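Benedek Medve
Fri 4 May

OK so a bunch of you asked how the no-alarm-clock thing is going, and I'm going to answer in one long thread so I can stop answering it in the grocery line.

Short version: I'm sleeping better. I'm also late for stuff. Both are true and I've made my peace with one of them.

Background for new people. I've been a terrible sleeper since I moved to Clendmont. My old place was on a dead-end street and the new one is over the 6 bus, which stops right under my window and does that big sighing noise with its brakes. All night long! Who is riding it at 3 am? Where are they going?

First I tried buying my way out, obviously. I got the Solside lamp, the one that's supposed to act like a sunrise. It's a nice lamp. I read by it now. It has never once woken me up.

Then I got the Desmet earplugs because my sister swears by them, and they do block the bus, but they also let me hear my own heartbeat, and then I lie there thinking about my heart, and then it's 2 and I'm looking up normal resting heart rates on my phone like a fool.

So in September I quit buying things and just started going to bed at the same time every night. That's it. That's the whole trick. My grandmother did this for her entire life and I could have asked her for free.

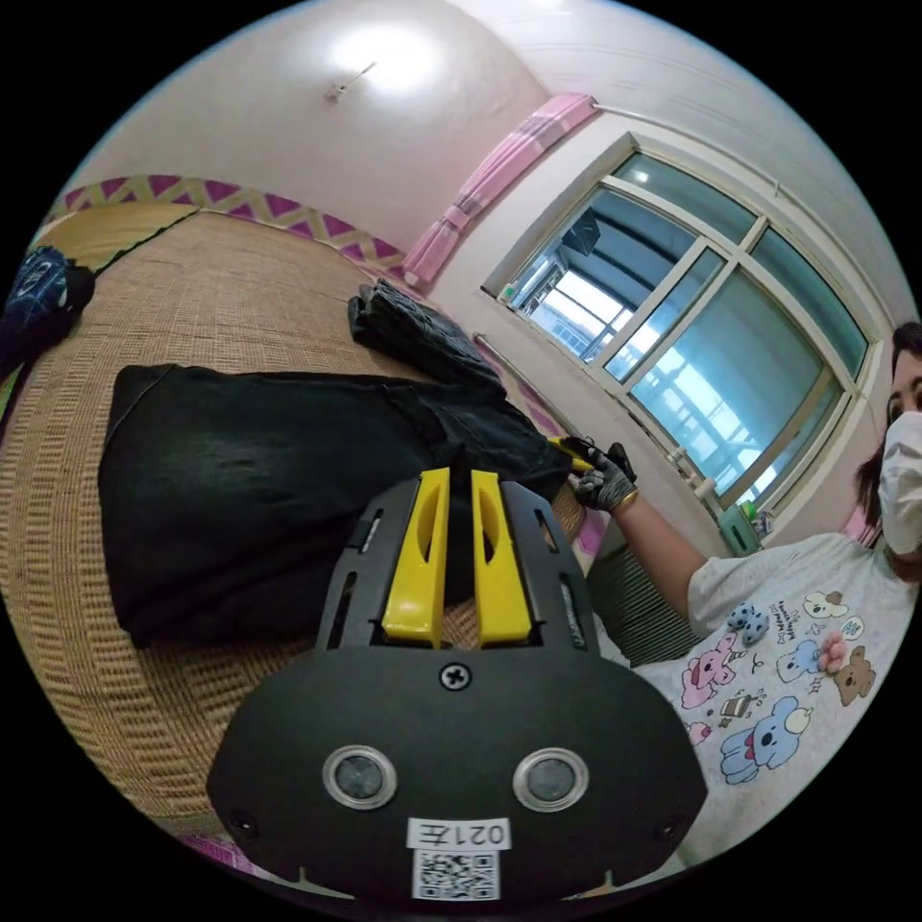 The other change was the mattress. I used to think softer was better and I kept piling toppers on. I had two of them at one point, plus a quilt under the sheet, and getting out of bed was like climbing out of a bowl of oatmeal. I took it all off one weekend and slept on the plain firm thing underneath. The first three nights were awful. On the fourth I slept through the bus.

(The toppers went to my cousin, who loves them. Different backs, I guess.)

Someone's going to ask about coffee so let me get ahead of it. I still drink it. I stop at lunch. I tried quitting completely and was so unpleasant by Wednesday that my coworker left a cup on my desk without saying a word.

Phone charges in the kitchen now. This one I hated the most and it probably helped the most. I had 1,197 unread emails when I started and I have way more now, and guess what, not one of them needed me at midnight.

What hasn't worked: warm milk (gross), counting backward from 200 (I get competitive and wake myself up), and that sleep podcast with the guy describing a train trip to Pekolow. I got really invested in the train trip. I need to know if he makes his connection.

Naps are still a problem. If I sit down on the couch after work with any kind of blanket near me, I'm gone, and then bedtime is ruined. Current plan is to keep my shoes on until dinner. It looks weird but it's working OK so far.

If you have a nap fix that doesn't involve shoes, please reply, I'm all ears. And if you know how the train one ends, DM me, don't spoil it for everybody else.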